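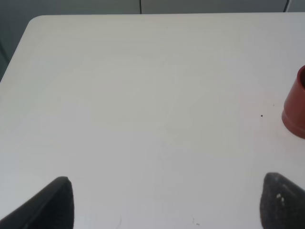 Wrist view, red cup off to the right.

4 min read

If you've ever tried to get an arm to pour a drink, you know the pouring part looks easy right up until the water misses. The Purves Pouring Kit is what came out of my own very wet year of trying, and this page is where I tell you what's in it, what it does well, and where it still annoys me.

Purves is a recorded set of pouring runs plus a trained policy you can load and start from. There are 3,000 runs in the full download, all done on a plain white table with cups and a bottle, and each one comes with two kinds of video: one from the wrist and one from a fixed camera off to the side. You also get joint positions and gripper opening on the same clock, so you don't have to line anything up yourself (I did that by hand for the first release, never again).

The idea behind the method is pretty simple. Most pouring policies I'd used treated the whole job as one long motion, and they'd do fine until the cup was somewhere a bit new, and then the tilt would start before the lip was over the target. So we split it. Purves has 2 stages with separate heads, one that brings the lip over the opening and one that handles the tilt, 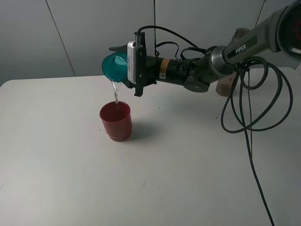
and the second head doesn't get to start until the first one is happy with where it is. Zdislava Hudec came up with the gate between them and I fought her on it for a month, because I was sure it would make the arm stop and dither. It does dither a little! You'll see a short pause before the tilt on new cup positions. But spills dropped so much in our own tests at Novandale that I gave in, and I've stopped noticing the pause.

Clear water in tinted cups is the nasty case, and it's the one I care about most. The fixed view gets you a thin bright line when the light's good and almost nothing when it isn't. We don't try to segment the stream at all. The tilt head looks at the last 4 images from the side camera and guesses how fast the level is rising, and that guess is what tells it to ease off.

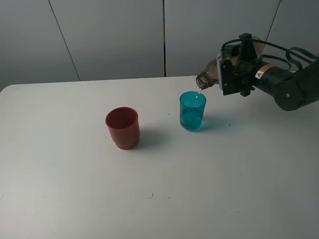
Bottle to teal cup, side view.

Bottles are harder than cups, by the way. A narrow neck is forgiving about aim, but the flow changes as the air gets in, and the policy has to cope with that glugging. If your own bottle is very different from ours, plan on recording 100 extra runs and fine-tuning the tilt head only. Leave the first head alone. I've tried retraining both and it made the lineup worse, and I still can't tell you why.

What you get: the full set of runs, the trained policy, the gate settings we use, and the training scripts. There's a smaller sampler called Bisdale if you just want to poke at the file layout before committing the disk space. What you don't get is thick liquids. Everything is water. I'd love to do syrup someday, but the cleanup scares me.

One more thing on setup. Keep your side camera where it can see the target cup's rim for the entire pour, and check that the arm's own wrist doesn't swing in front of it. Containers at the back of the table are the usual trouble.

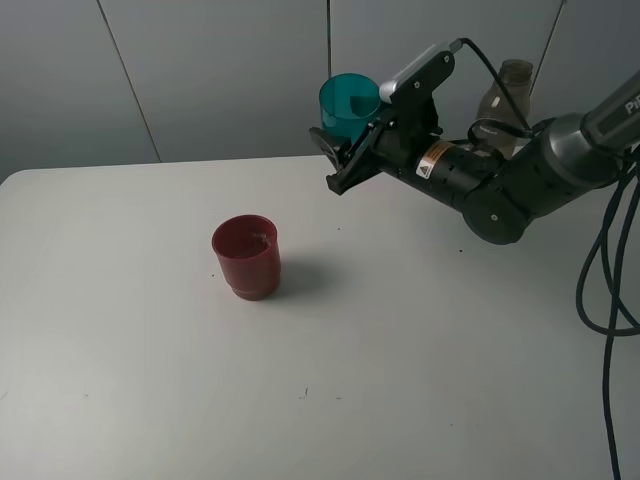 Miroslava Sýkora wrote in May to say the gate was too strict for her: with the default setting the lineup stage kept timing out on her shorter glasses, and loosening it one notch fixed the timeouts but gave her a few dribbles down the outside. She wanted to know if the rim height could be passed in as an input.

Yes, and it's in the current release now. Set the rim height in the config and the gate scales with it, so short glasses shouldn't need any loosening. I'd still go back to the default first and then try it, since the old loosened value will carry over if you only update the scripts.

The Wusholm release is next, with pours between two arms. It's running on my bench in the mornings and it's a mess so far, but I'll put the first runs up as soon as they're worth your bandwidth.

Contact | © Purves Pouring Kit, Novandale | Back to top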